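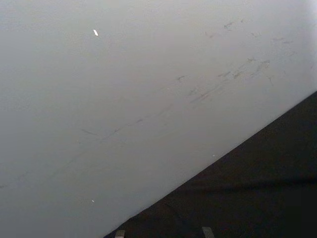
Light and Dark Things on a Black Tablecloth
Student project report, Joscha Dreßler
Supervisor: Ludger Stöcker
2/9/23
Reading time: 2 min

1. Aim

The project looked at how easily small household things can be found on a table when the cloth is very dark. The question came from the day centre at Droltport, where the dining tables have patterned covers and some visitors with poor eyesight have trouble finding their cups and bowls. I wanted to know whether a plain black cloth would be better, and what it would make worse.

2. Set-up

The table stood against a plain grey wall. I used one black cloth from Celetti, a white bowl, a dark upright container with an open top, and a small pale pink toy bear. The bear was chosen as something light in colour that is not tableware. The wall has a few faint smudges and scuff marks and I did not clean them off, as the walls at the day centre are marked as well. 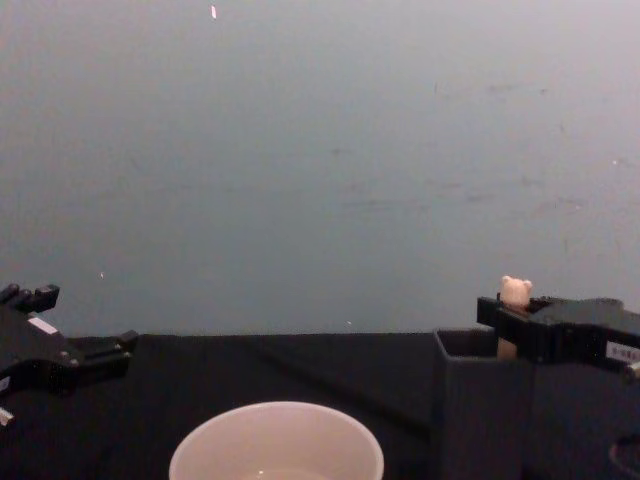

Figure 1. Pink bear above the dark container, white bowl at the front of the table.

3. Method

There were 24 people in the test. Each one stood at the end of the room, turned round when asked and named the things on the table in the order they noticed them. Everyone did this twice, once with the black cloth and once with a patterned cover from Tiedemann. Answers were written down on a paper sheet and typed up afterwards. The full tables run to over 200 lines and are in the appendix.

4. Results

With the black cloth the bowl was nearly always named first. The bear was usually second. The container was the weak point: 6 people left it out completely, and others only named it after a long look. With the patterned cover the order was mixed and people took longer over the bowl.

The folds in the cloth also mattered more than I expected. A crease that catches the light shows up as a thin line, and 2 people asked whether it was a piece of string. Ironing the cloth took most of it out but not all.
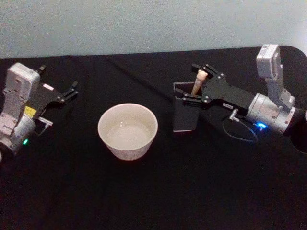
Figure 2. White bowl and dark container on the black cloth. A soft crease runs towards the right.

5. Discussion

A black cloth helps with white bowls and does the opposite for dark things. The lighter rim on the container was mentioned by several people as the part they saw first. A strip of light tape round the top of a dark pot might do the same job, but I have not tested this. Clororen sells a matt grey cloth which I would like to try in October, using the same bowl and bear.

The test was short and the people taking part mostly had good eyesight, so the results cannot be carried straight over to the day centre.

Contact: project office, Droltport | © Joscha Dreßler | Back to top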